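How to set up a small tabletop vanity

A little vanity looks tidy in the listing because it has been asked to hold a lipstick and a dream. Yours has to hold your stuff. Allow 40 minutes, most of it spent reading expiration dates.

1. Empty everything onto a towel. Toss whatever has separated, dried up or started to smell like crayons.

2. Wipe the mirror first, then the shelves – dust only falls one way.

3. Give the drawers to the ugly things: tweezers, hair ties, the sample packets you will never open.

4. Put daily items in the side compartment next to the mirror. One bottle and one jar is plenty. A third will have to be fished out with two fingers.

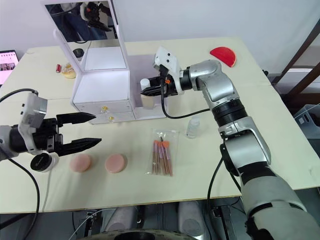

5. Leave the open space under the mirror alone for a week. You'll fill it anyway, but at least you'll know with what.

Repeat in July, when the balms melt.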